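抽屉、标签和一只手：仿真项目图集

2022年3月27日

这一页拖了很久，硬盘里攒的图实在太多，挑来挑去都舍不得删，最后干脆只留一张，其余的用文字交代。先说清楚这是在干什么：我这大半年一直在写一套让机械臂按标签开抽屉的软件，代号叫 Timeo（名字是 Bianca Sandu 起的，她负责规划那一块，我负责感知和控制，外加所有没人愿意碰的脚本）。任务说出来特别朴素：给一个字母，找到写着这个字母的抽屉，抓住把手，拉开。就这么一句话，我写了快一年，哈哈。

好多朋友问我天天对着屏幕到底看些什么，所以有了这页。想看真机的朋友要失望了，目前全部是仿真。真机那边的事以后单独开一页写。

一、先说工具

整套东西分三层。最底下是控制，跑阻抗控制，接触的时候软一点，空走的时候硬一点。中间是规划，Bianca 写的，给它一个目标位姿，它吐一条不撞柜子的轨迹。最上面是感知，从腕部相机的画面里找把手、认标签，再把两样东西配成对。三层之间用我们自己写的消息格式传，代号 Tromlow，起初只是个临时方案，后来越用越顺手，就一直没换。（写过机器人软件的都懂，临时方案的寿命最长。）

场景文件归 Zustetti 管，这是我写的场景生成器，配置文件里改几行，柜子的朝向、光照、墙面和地面的颜色、标签上的字母就全变了。随机种子会写进每条记录，出了问题可以一模一样地重放。我以前偷懒没存种子，有一次碰到一个特别漂亮的失败，怎么也复现不出来，气得我当晚就把这个功能补上了。

二、感知：字母比我想的难

最开始我以为认字母是最简单的部分，随便找个现成的文字识别接上就行。结果！相机装在手腕上，手腕一转，字就跟着转，M 倒过来像 W，认错一个字母，后面的规划再漂亮也是去开别人的抽屉。

我试过三个办法。头一个是把画面按关节角度转正再识别，听起来很合理，但柜子自己也会斜着放，光知道手腕的角度不够。第二个是四个方向各认一遍，取分数最高的，慢，而且 M 和 W 会打架，两边分数都很高。现在用的是第三个：先拟合柜子正面的平面，用抽屉之间的缝定出两条主方向，再拿把手和标签的相对位置判断哪边是“上”，最后才去认字。多绕了一圈，可是稳多了。判断不出上下的时候，程序会老老实实返回“不确定”，让手腕挪一挪再看一眼，不许瞎猜。

训练和测试用的场景是分开的。测试集里有419个场景，全部由 Zustetti 生成，训练时一个都没碰过。每次改感知代码都要把它们完整跑一遍，跑的时候我就去煮面，面吃完差不多也出结果了。

三、规划：手指头比手掌麻烦

Bianca 那边最头疼的是手指。手掌用一个简单的包围盒就能糊弄过去，手指的连杆会张开、会折，张到一半的时候占的地方最别扭。她原来用的碰撞模型太胖，规划器总觉得哪儿都过不去，动不动就报无解；换成贴合连杆的模型以后，解是有了，可是慢。我们吵了两天（友好地吵！），最后折中：远处用胖模型，靠近柜子再换成瘦的。切换的那一下偶尔会卡，日志里能看到一个小尖峰，我们俩都假装没看见，直到上周才修。

规划器每次最多采样3000个点，到顶还没找到路就换一个抓取姿态重来。这个上限是试出来的，再往上加，成功的场景没多几个，等待的时间倒是肉眼可见地变长。

还有一个小设计我很喜欢：接近把手之前，夹爪会先停在一个“预备位”，张开着，让感知再更新一次。原先没有这一步，柜子位置的估计稍有偏差，手指就直接顶在抽屉面上。加上这一停，整个动作看起来也像是在想事情，莫名有点可爱。

四、挑出来的那一张

图来自腕部视角，没有叠加任何检测框，就是渲染器吐出来的样子。我调标签朝向的时候，把同类的画面看了大约50遍，做梦都在转字母。 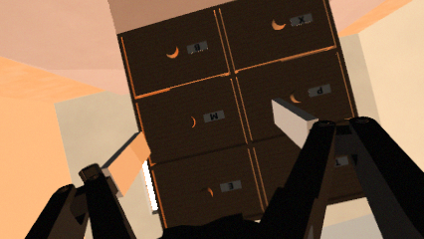

腕部相机视角，仿真渲染。柜子斜放，标签上的字母全是倒的，左列中间那个是M，请不要念成W。

顺便说说它对程序来说难在哪儿。右边那根手指把T抽屉遮去了一大半，把手完全看不到，标签也只从两段连杆之间露出一部分。人一眼就能猜到那儿还有个抽屉，程序可不会猜。所以我在感知里加了一份“记忆”：之前看清楚过的抽屉会留在地图里，被手指挡住的时候不会立刻删掉，只把置信度慢慢往下调。手指本身的轮廓也会从画面里扣掉（由关节角度直接算出来的遮罩），免得检测器把连杆边缘当成抽屉缝。

另一个坑是光。抽屉边上那些亮橙色的细线，对找主方向特别有用，又直又亮，可是中间一行和最下面一行之间的缝就暗得多。最早那版代码只认亮边，暗的直接漏掉，于是把两个抽屉并成了一个大抽屉，还信心满满地算出了一个不存在的中心点。现在亮边暗边都收，再用行距去校验。把手也是，有的亮成一弯月牙，有的只剩很细的一丝，固定阈值根本没法用，我改成了按每个抽屉面单独归一化。

五、接下来

7月之前想做完两件事。一件是把记忆那部分搬到 Pillai 上，那是我们新写的地图模块，能记住抽屉拉开了多少，不光记住在哪儿。另一件是整理日志查看器，现在它只有我和 Bianca 会用，快捷键还是我凭心情定的，按错一个就整页清空，Bianca 已经为此骂过我好几回了。

第962号场景到现在还过不了，每次都在预备位来回晃，晃到超时。怀疑是感知和规划对“上”的定义差了半圈，还没查完。有做过类似东西的朋友欢迎留言，日志我可以发你！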